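Padedach Table Mat, Dark Gray

Home / Table and Desk / Mats / Padedach

The Padedach is a plain rectangular mat for people who have one table and use it for everything. In the morning it is for breakfast, later for work, in the evening for takeout. We made the mat large, so it covers the middle of a normal table and leaves only a strip of the wood free at the front.

Item: Padedach, large
Size: 900 x 400 mm
Color: dark gray
Surface: matte, lightly speckled
Returns: 14 days from delivery

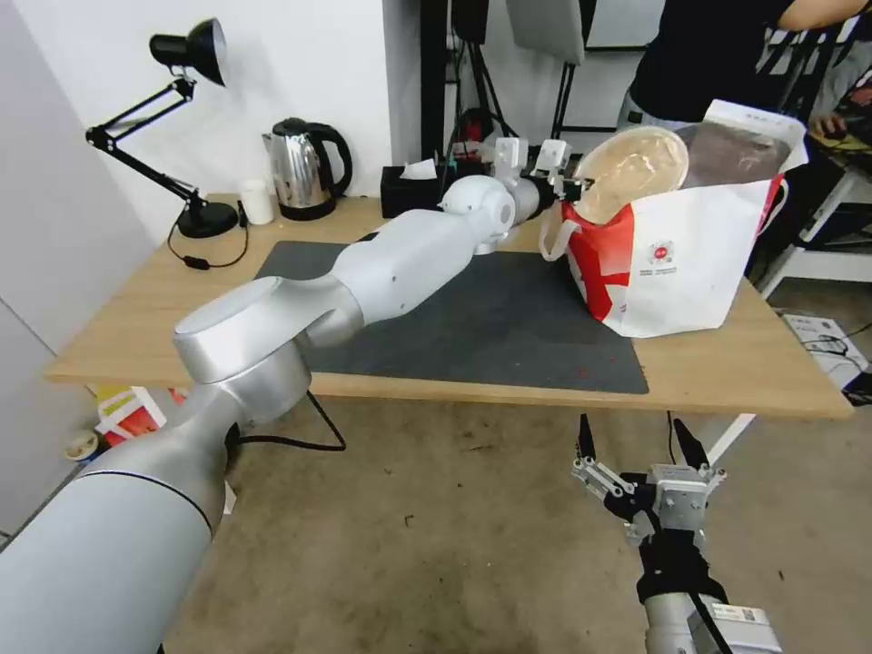

Grīnberga, 1/5/23

The Padedach in large size is again in our stock, and from this month we send it rolled in a carton tube, no more folded. Many customers wrote to us that the fold line was staying for a long time. They were right, and we thank them for the patience. If you received a folded mat before, please lay it flat with a few heavy books on top and leave it like this for two nights.

The color is the same as before. It is a dark gray with small speckles, and we chose it because it goes well with light wood and also because crumbs and small spots are not so visible between two cleanings. On a black table we find it a little too dark, so please consider this before you order.

What can stand on it

The mat is meant for bowls, cups, paper bags from the shop, food containers and the other usual things. A bowl which lies on its side does not make a hard noise on it, and the table under it keeps its surface. For a hot pot please use a separate trivet. The mat accepts warm dishes up to 50 °C, and above this temperature it can become soft and take the shape of the dish.

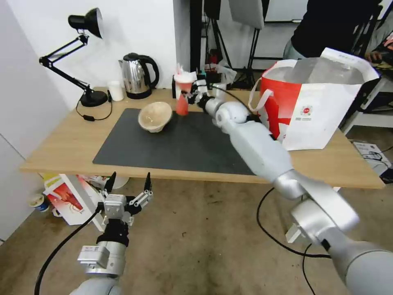
The electric kettle we recommend to keep on its own base, on the wood beside the mat. The same is good for a desk lamp with a round base, because a lamp stands more quietly on a hard surface. If your lamp has a cord with a small switch in it, let the cord go over the back or the side edge of the table and not under the mat. A cord under the mat makes a hill, and cups do not like hills.

An organizer for small things can stand at the back edge. We do not sell organizers at this moment, but the Prirneseo box from our desk section has a flat bottom and fits well behind the mat.

Cleaning

Wipe with a damp cloth and a drop of dish soap. Coffee and tea should be wiped the same day. Tomato sauce leaves small reddish marks if it dries – in this case put a wet cloth on the place for some minutes and then wipe again, without rubbing strongly. Please do not use bleach or the rough side of the sponge. The mat does not go in the washing machine or in the dishwasher.

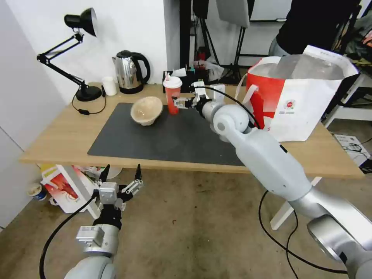 Before the first use, open the tube from the end with the paper label and pull the mat out slowly. It can have a light smell on the first day. Leave it open in a room with fresh air and the smell goes away. The corners may stand up a little in the beginning, and if you want it faster, roll the mat for one hour in the opposite direction.

The underside is not sticky. It holds by its weight, so you can turn the mat or move it to another table when you like. On glass tables it can slide, and for these we offer the Civden corner dots, sold separately in packs of four.

Shipping and returns

Orders are sent from Grīnberga on working days. You can return the mat in 14 days if it is clean and rolled, please not folded. Keep the tube until you are sure about the color.

Related: Civden corner dots, Prirneseo desk box, Padedach small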